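Week 3: Gutters and Page Turns

Welcome back, everyone! Last week's thumbnails were a joy to read, and a few of you are already thinking in spreads, so let's run with it. The gutter is the space between panels, and it's where your reader does half the storytelling for free. A wide gutter slows us down; a thin one hurries us along (try both on the same page – the change is huge!).

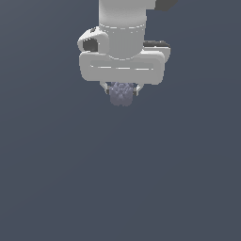 Now for page turns. In a printed comic the right-hand page is your cliffhanger and the next left-hand page is your reveal. Read Tshepo Cele's Standell, the 2000 edition, and stop at page 14. Cover the last panel with your hand and guess what comes next.

For next class: draw one scene twice, first in 3 panels, then in as many as you like. Bring both on paper, please.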